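3.2 Tabletop layouts and the placing of small containers

The layouts were prepared on one round wooden table, used throughout so that differences between arrangements could be put down to the objects and their spacing. A round top has no corner in which to push things out of the way, and no straight edge against which a plate can be squared. People laying such a table must choose their own line of reference, and in the pilot work at Gisstead most of them chose the far rim. Tall items went there first. Flat items followed, and the centre was filled last or left clear.

Each layout draws on a shared stock of tableware, small appliances, packaged drinks and plated food. The stock was put together by Jelínek and Coppens over one winter and revised in October, when several glass items were withdrawn after chipping. Items are grouped by use (serving, eating, storing, heating) and by footprint. The second grouping proved the more useful of the two. A saucer under a bottle takes up more of the table than the bottle alone, and participants treated the pair as one object when they moved it, lifting the saucer with the bottle still standing on it. We therefore record such pairs as a single placed unit and note the parts separately.

Figure 3 gives a layout of the mixed type, in which breakfast items, dry goods and a cooked dish share the table. The toaster and the bottle are towards the back, the plates are nearer the sides, and the basket occupies the lower centre. Mixed layouts of this kind were included to avoid the strong habits attached to a fixed meal. When every item belonged to breakfast, participants tended to rebuild the same arrangement from memory; with beans and a soft drink added they had to attend to the space available.

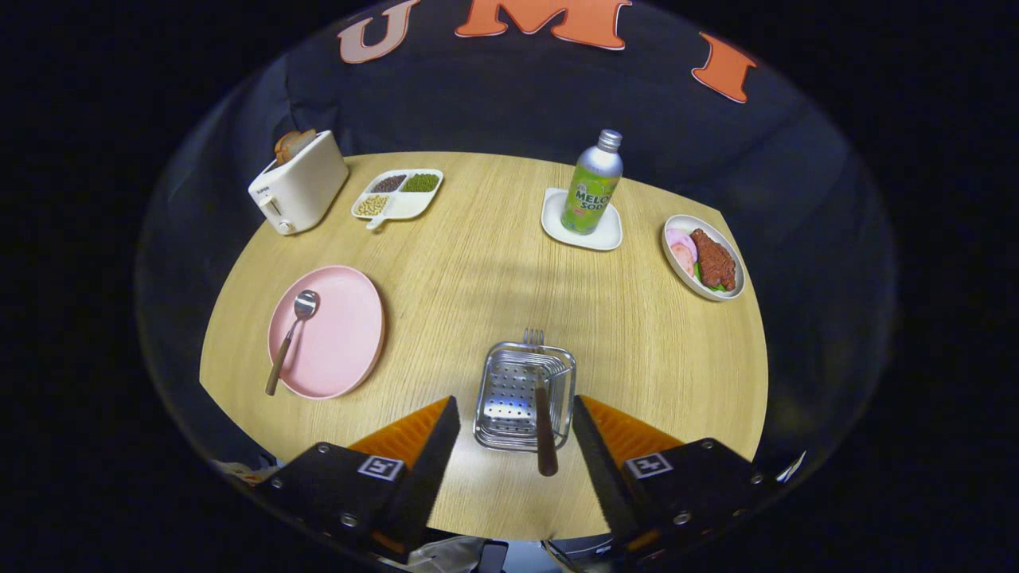

Figure 3. Mixed layout on the round table, with the small perforated steel basket at the lower centre.

The divided dish deserves separate mention. It has three compartments, which in this layout hold dark brown-red beans, green mung beans and pale yellow soybeans. Dry pulses were preferred to cooked ones throughout the study, as they keep their shape, can be reused and show plainly where a dish has been tipped or set down roughly. The short handle tab at the front gives the dish a direction. Participants at Stodemlow turned it so that the tab faced them, even where this meant reaching past another item, and the same preference was later seen in the second group.

Plates were handled differently according to whether they carried anything. An oval plate with fried meat, ham and lettuce was moved slowly and kept level, and it was rarely chosen as the first item to be shifted. An empty plate was moved early and often. The pink plate in Figure 3 falls between the two: a spoon rests across it, with the handle running beyond the rim and on to the tabletop. Osei has proposed the term 'bridging item' for cutlery in this position, and we adopt it here. A bridging item enlarges the footprint of the plate on one side only, and it complicates any move made towards that side. Some participants removed the spoon before touching the plate. Others slid both together — a slower method, though one that left the neighbouring items undisturbed.

The small square basket is the item for which placing was least settled. Its perforated sides and wire rim suggest draining or serving, and in interviews it was described as a chip basket, a tea strainer and a holder for sugar packets. Where an object had no agreed use, participants gave it no agreed place. It was set down near the middle of the table in the early trials and then moved again once the larger items had been arranged. Hoekstra reports similar behaviour with lidless tins in her own kitchen study at Lund, although her tables were rectangular and held fewer items.

Spacing was coded by hand from the layouts as they stood at the end of each trial. Two coders, Cáceres and Coppens, worked separately with the Arkatance scheme, which divides a tabletop into a rim band, a middle band and a centre. An item was assigned to the band holding the greater part of its base. Handles, tabs and bridging items were ignored at this stage and entered in a second pass. Disagreements were mostly confined to oval plates, whose long axis often crosses from one band into the next — in these cases the coders met and settled on a single value. The coded layouts form the basis for the comparison of rim use in Section 4.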